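**Notas para la intervención. Sesión de formación interna de Biltden, sede de Drindthorpe**
Domingo, 2 de agosto
Ponente: Noreen Afridi, Área de Textil y Reutilización
Duración asignada: 13 minutos, preguntas aparte

## Diapositiva 1. Apertura

Buenos días. En nombre del Área de Textil y Reutilización, agradezco la asistencia de los equipos de clasificación y de tienda, así como la presencia de Dariusz Czarnecka, responsable de logística en Juntunen, entidad con la que compartimos el circuito de recogida.

La intervención se ocupa de un asunto concreto: el pantalón vaquero que se entrega con cinturón o con cordón en la cintura. Se expondrá cómo se extiende la prenda, cómo se examina el elemento de ajuste y en qué condiciones puede ponerse a la venta el conjunto.

*(Pausa. Comprobar que se ha repartido la hoja de criterios. Quien no la tenga puede pedírsela a Fionnuala Dunne.)*

## Diapositiva 2. Antecedentes

En el último ejercicio pasaron por la mesa de Drindthorpe 400 pantalones vaqueros. El procedimiento anterior trataba el cinturón como un accesorio independiente: se retiraba en la recepción y se depositaba en una caja común. La consecuencia fue una acumulación de cinturones sin talla conocida y de pantalones que llegaban a tienda sin el elemento con el que se habían donado.

Desde diciembre se aplica el criterio contrario. Si el cinturón viene puesto, se conserva con la prenda hasta completar la revisión. La decisión de separarlo corresponde a la persona que revisa y se anota en la ficha Clirex del artículo.

*(No entrar en el detalle de la ficha. Shazia Tarar la presenta después del descanso.)*

## Diapositiva 3. Extender la prenda

El pantalón se coloca plano, con la cintura hacia la persona que revisa y las perneras hacia el fondo de la mesa. Las perneras se separan lo suficiente para ver las costuras de ambas. Cuando la superficie resulta corta, se admite que un bajo quede apoyado en la mesa contigua, siempre que no cuelgue.

Conviene recordar que el desgaste de rodilla es frecuente en el vaquero y que, en muchos modelos, procede de fábrica. Una zona descolorida o amarillenta no constituye por sí sola un defecto. Se palpa el tejido en ese punto: si conserva cuerpo, la prenda continúa; si cede, pasa a arreglos.

La cintura suele arrugarse al manipular el cinturón. Debe alisarse antes de valorar la pretina y las trabillas, que se repasan una por una tirando con suavidad hacia arriba.

## Diapositiva 4. Material de apoyo

*(Proyectar las tres vistas seguidas y dejar unos segundos para cada una. Sin lectura en voz alta.)*

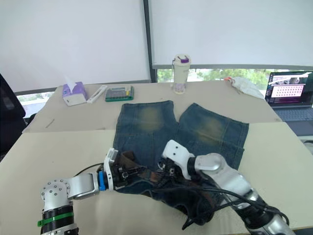
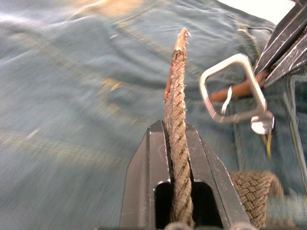
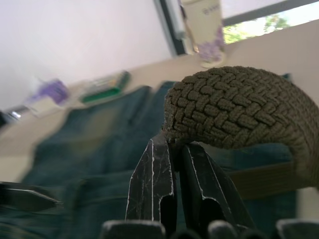 *De arriba abajo: pantalón vaquero con una tira marrón pasada por la cintura; cuerda torcida con el extremo deshilachado, ante tejido vaquero; cinturón de trenzado elástico en tono caqui.*

## Diapositiva 5. La cuerda torcida

En la segunda vista interesa el extremo. Quedan fibras sueltas a los lados y una envoltura parcial de color marrón anaranjado. El cuerpo de la cuerda, en cambio, mantiene bien marcada la espiral de sus cabos.

El criterio acordado es el siguiente:

- Si solo está deteriorada la punta, se recorta lo mínimo y se remata de nuevo.
- Si los cabos se abren más allá de la punta, se sustituye la cuerda completa.
- Si el remate anterior está despegado, se retira antes de colocar otro. No se superponen remates.

La punta deshilachada tiene un efecto práctico: se engancha al entrar en las trabillas y puede arrastrar hilos de la costura. Por ese motivo el remate se hace siempre antes de volver a pasar la cuerda, aunque obligue a interrumpir la revisión del pantalón.

*(Asif Tanoli preguntó en la reunión preparatoria si basta con un nudo. Respuesta del Área: el nudo se acepta en prendas infantiles con jareta, pero no en trabillas de vaquero, por el grosor.)*

## Diapositiva 6. El cinturón trenzado

La tercera vista permite apreciar el dibujo del tejido, semejante al de un cesto, y algunas fibras sueltas en el borde inferior de la curva. Una pelusa de ese tipo se repasa con tijera fina y no rebaja la categoría del artículo.

Sí la rebaja la pérdida de elasticidad. La prueba consiste en estirar un tramo de trenzado entre las dos manos, soltarlo y observar si recupera su longitud. Se repite en 4 tramos repartidos a lo largo del cinturón. Si fallan 2 o más, el cinturón se destina a fibra y el pantalón sigue su curso sin él.

No se recomienda guardar el trenzado elástico enrollado con tensión. Se enrolla flojo, con la hebilla por fuera cuando la tenga, o se deja puesto en el pantalón.

## Diapositiva 7. Volver a colocar el elemento

Se introduce por la trabilla delantera izquierda, vista la prenda por quien la lleva, y se avanza por la espalda. Una mano sujeta la pretina y la otra guía la tira. Tirar desde el extremo ya pasado deforma la cintura y frunce el tejido; es el error que más se ha corregido en las mesas durante la primavera.

Debe prestarse atención a la trabilla central trasera. En algunos modelos está cosida sobre la etiqueta de cuero y deja muy poca holgura.

*(Si hay tiempo, invitar a una persona de tienda a hacerlo con el pantalón de muestra. Si no, pasar a la diapositiva siguiente.)*

## Diapositiva 8. Compromisos y turno de preguntas

El Área solicita a los equipos lo siguiente:

1. Anotar en la ficha toda separación de cinturón y pantalón, con el motivo.
2. Remitir a Fionnuala Dunne las necesidades de material de remate antes de cada pedido.
3. Reservar para la sesión de arreglos las prendas con trabillas dañadas, sin descoserlas en la mesa.

Las dudas relativas al transporte entre sedes las atenderá el señor Czarnecka. Las relativas a precios no forman parte de esta sesión y pueden enviarse por escrito al Área.

*(Ceder la palabra a Shazia Tarar. Dejar la hoja de criterios proyectada durante las preguntas.)*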